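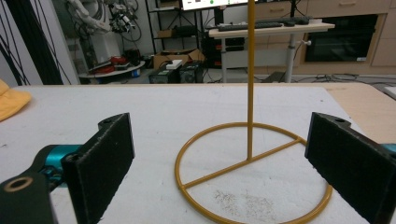 I've been selling knit hats at the Gadbridge fall market for 4 years and my display is still the thing I fuss over most. My old dowels tipped every time a truck went by. So now I want stands with some weight at the bottom, like the yellow metal one up there with the ring base and the bars crossing inside it. Does a ring that size hold a wet wool hat in wind, or do I need sandbags too?
— prekico_knits

floresyarn wrote:
Ring bases are fine on grass, terrible on a folding table. Clip it down! I lost a whole row of earflap hats in February, straight into the coffee line.

Octavio Benavides wrote:
Disagree with Flores. Skip stands completely. I lay everything flat in crates and people dig. They like digging. My best day was 30 hats and I didn't own one stand.

prekico_knits wrote:
Digging stretches my ribbing though, and I'm the one reblocking it at midnight. Color is what stops people anyway — I put the loudest hat at the front corner and the grays behind.

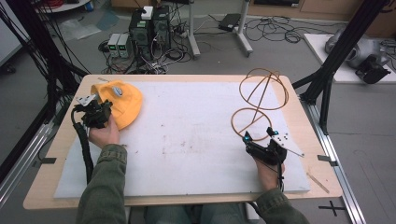

Orange-yellow beanie with the little oval patch

Flor Llanos wrote:
Ooh, that color would sell itself. Is the yarn Fimora? I can't find anything close in my shop, and I've been through 27 shades (my husband has opinions on this).

prekico_knits wrote:
No idea on that one, sorry! I use Fimora for the grays only, it pills on me in the brights. 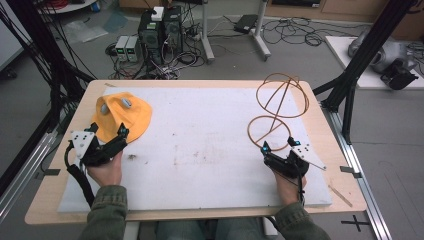 Anyway, back to prices. I'm going up two dollars on the adult sizes this year and leaving the kids' ones where they are.

Octavio Benavides wrote:
Two is nothing. Go up four and haggle.

floresyarn wrote:
Please don't haggle, it ruins it for the rest of us.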